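Workshop > Notebook > Arm build

We use cookies to remember your settings. Accept | Manage

5/24/20 – Gunnel Rustad

Rebuilt the Grurar arm's shoulder bracket, 3 mm plate this time. No flex at full reach. Logged 734 steps from home to the table edge, repeatable over 20 runs. Speed capped at 2000 until Bujar has checked the belt.

Cup task next: restock side to self-serve side, paper signs at the back of the table. Going by hand first with the wrist units on.
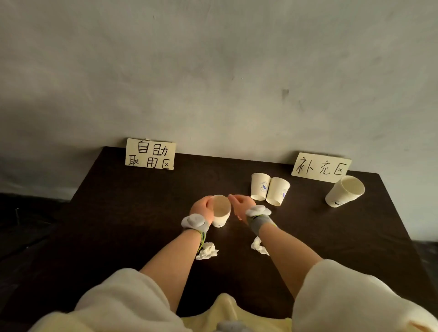
Gunnel Rustad
Wiring and firmware, Clamedholm shared workshop

Left hand does the gripping, fingers near the rim. Grey units sit on the backs of the wrists – cords hang off the left one, need clips. Ask Elsa for the spare Eklund connector.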